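Mise en page et identité imprimée – notes de cours, séance 4
Les gabarits : comment s'en servir sans que ça se voie
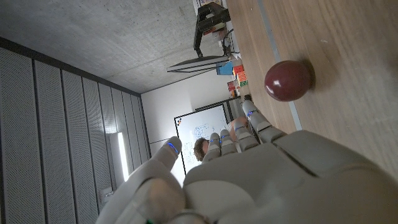 Rappel de la séance 3 : grille, marges, fond perdu. Je ne reviens pas dessus, relisez vos notes. Ceux qui n'ont pas rendu l'exercice des marges : avant la prochaine fois, sur papier, pas par mail.

Aujourd'hui : papeterie d'entreprise. Carte de visite, papier à en-tête, enveloppe, carte de correspondance. On part d'un gabarit existant et on le transforme. Pourquoi un gabarit : en agence vous n'aurez presque jamais le temps de partir de zéro. Le client paie une journée, parfois une demie.

1. Vocabulaire

Gabarit = fichier de travail avec la structure déjà posée (calques, repères, styles). A ne pas confondre avec la maquette, qui est votre proposition au client.
Charte = le document qui dit comment on utilise le logo, les couleurs, les caractères. Souvent le client n'en a pas. Souvent il croit en avoir une (un logo en pièce jointe dans un traitement de texte).
Bloc-marque = logo + nom + éventuellement baseline, dans une disposition fixe.
Déclinaison = le même système appliqué à plusieurs supports.
Ton direct = encre préparée, par opposition à la quadrichromie. Coûte moins cher en une ou deux couleurs, plus cher si on l'ajoute à la quadri. On en reparle en 5.

2. Choisir un gabarit

Ouvrir le fichier AVANT de montrer quoi que ce soit au client. L'aperçu du vendeur ne dit rien sur la construction. J'ai acheté deux séries chez Humlow cet hiver, aperçus magnifiques, et à l'ouverture : textes vectorisés, fond et ombre aplatis sur le même calque. Inutilisable. Remboursé, mais une matinée perdue.

A vérifier dans l'ordre :
- textes encore éditables ?
- calques nommés, groupés ? (« Calque 47 copie 3 » : mauvais signe)
- mode colorimétrique. CMJN pour l'impression. Beaucoup de gabarits vendus en RVB
- résolution 300 ppp à la taille finale, pas à 72 agrandi
- fond perdu présent, 3 mm de chaque côté
- format. Attention aux formats américains : leur carte fait 89 x 51 mm, la nôtre 85 x 55. Le Letter n'est pas l'A4 non plus. On ne déforme pas pour faire rentrer, on recompose
- polices fournies ou pas, et avec quelle licence

La licence, lisez-la. « Usage personnel » ne couvre pas un client. « Usage commercial » ne couvre pas toujours la revente du fichier modifié. Si le client veut récupérer les sources, il faut parfois une licence étendue. Garder le texte de la licence dans le dossier du projet, en pdf, avec la facture.

3. Etude de cas : Indari

Petite maison d'édition de cartes et de carnets. Demande : papeterie complète, délai court, imprimeur déjà choisi (Sveinbjörnsson, offset, très bon sur les papiers non couchés, très strict sur les fichiers). Interlocutrice : Frida Eyvindsson, qui gère seule la fabrication et qui sait lire une épreuve. C'est confortable mais ça veut dire qu'elle voit tout.

Gabarit de départ : une série de la collection Jultine, sobre, deux colonnes, un filet vertical. Ce qui a été gardé : la position du filet, la proportion des colonnes. Le reste a été refait.

Déroulé :

a) On vide. Supprimer toutes les images de remplissage, toutes les textures, toutes les ombres. On regarde ce qui tient debout en noir sur blanc. Si rien ne tient, changer de gabarit tout de suite.

b) On remplace les caractères. Le gabarit utilisait une linéale géométrique très fine, illisible en corps 6 sur papier non couché (l'encre bave un peu, les fûts fins se bouchent ou disparaissent selon le cas). Remplacée par une linéale humaniste, graisse normale, corps 7,5 pour les coordonnées. Le nom en 9.

c) On met le vrai contenu. Tôt ! Pas de faux latin dans une carte de visite. Le nom de famille le plus long de la boîte, l'adresse mail la plus longue, le titre le plus bavard. Chez Indari l'adresse mail débordait de la colonne. Trois solutions : réduire le corps (non), passer à la ligne après l'arobase (laid mais admis), élargir la colonne. On a élargi.

d) Couleur. Le client voulait un bleu vu à l'écran. Le bleu vif RVB n'existe pas en quadri, il tourne au violet ou il s'éteint. Ton direct donc, plus le noir. Deux encres. Montrer un nuancier non couché, pas le couché, sinon déception à la livraison.

e) Epreuve. Imprimer à 100 %, découper au cutter, tenir en main. A l'écran on zoome et on perd toute notion d'échelle. Plier l'en-tête en trois, le glisser dans l'enveloppe à fenêtre : l'adresse tombe dans la fenêtre ou elle n'y tombe pas.

Premier tour d'épreuves : adresse trop haute. Corrigé. Deuxième tour : Frida a demandé que le filet s'arrête à la hauteur du bloc-marque au lieu de traverser la page. Elle avait raison, l'en-tête respirait mieux et on pouvait écrire dans toute la largeur.

4. La profondeur des modifications

Question posée chaque année : à partir de quand le gabarit est « à nous » ? Juridiquement voir la licence. Visuellement, un repère maison :

niveau 1 : on change le logo et les couleurs. Le gabarit se reconnaît. Acceptable pour un document interne, un événement d'un soir.
niveau 2 : on change aussi les caractères et l'iconographie. La structure se reconnaît encore si on a vu l'original. Acceptable pour un petit budget, à condition de le dire au client.
niveau 3 : on garde une idée de structure et on recompose. C'est ce qu'on vise dans ce cours.

Jamais de logo tiré d'un gabarit. Jamais. D'autres l'ont acheté aussi, le client ne pourra pas le déposer comme marque.

5. Préparer le fichier pour l'imprimeur

Sveinbjörnsson renvoie tout fichier non conforme, sans le corriger. Je trouve ça sain.

- format fini + 3 mm de fond perdu, traits de coupe
- textes à 4 mm minimum du bord de coupe
- logo en vectoriel, importé dans le logiciel de mise en page. Pas dans Photoshop ! Photoshop pour les images, c'est tout. Un texte en corps 7 pixellisé à 300 ppp ça se voit
- noir du texte : 100 % N seul. Pas un noir quadri, repérage impossible sur les petits corps
- ton direct nommé exactement comme dans le nuancier, une seule fois. Si le fichier contient deux noms pour la même encre, il sort deux plaques et quelqu'un paie
- surimpression du noir vérifiée à l'aperçu des séparations
- polices incorporées
- pdf/x-1a sauf consigne contraire
- nom du fichier : client_support_version. Pas de « final », pas de « final2 », pas d'accents

Papier. Pour un en-tête, 90 ou 100 g, compatible laser (demander ! certains papiers vergés passent mal, le toner s'écaille au pli). Pour la carte, 300 g et plus. Main du papier : un bouffant de 250 peut paraître plus épais qu'un couché de 300. Faites-vous envoyer des échantillons, c'est gratuit, les papetiers ne demandent que ça.

6. Livrer

Au client : pdf d'impression, pdf écran, version traitement de texte de l'en-tête (il la demandera de toute façon, autant qu'elle soit propre), et une page de règles. Une seule page. Bloc-marque, zone de protection, couleurs dans tous les modes, caractères + caractère de remplacement pour les postes qui n'ont pas la police.

La version traitement de texte : marges identiques à l'imprimé, style de paragraphe par défaut réglé, pas d'image en fond de page. Tester sur une machine qui n'est pas la votre.

7. Exercice, à rendre le 12 avril 2007

Par deux. Choisir un gabarit de papeterie (gratuit ou payant, licence jointe). Client au choix parmi la liste affichée en salle. Produire :

– carte de visite recto verso
– papier à en-tête A4
– enveloppe DL à fenêtre
– page de règles

Contraintes : deux encres maximum. 60 mots maximum sur la page de règles, légendes non comprises. Niveau 3 exigé, joindre une impression du gabarit d'origine pour comparaison.

Rendu : épreuves coupées à format, pliées pour l'en-tête, dans l'enveloppe. Plus le pdf d'impression et le dossier source assemblé. Je regarderai les séparations.

Barème indicatif : composition et lisibilité 8, cohérence entre supports 5, conformité technique 5, page de règles 2. Un fichier RVB perd d'office les points de conformité.

Fautes vues en décembre, à ne pas refaire : numéros de téléphone sans espaces, capitales non accentuées (oui je sais, moi aussi dans ces notes, je tape vite), apostrophes droites, deux espaces après le point, logo étiré, verso de carte avec juste un grand aplat qui marque les doigts, code postal séparé de la ville par un retour à la ligne.

Lectures : le chapitre sur les petits corps dans le polycopié, et les pages 38 à 60 pour les papiers. La partie sur le vernis sélectif on la verra en séance 6 avec le gaufrage.

Séance 5 : dépliants, plis roulés et accordéon, calcul des volets. Apporter un plioir et un cutter, le massicot est en panne.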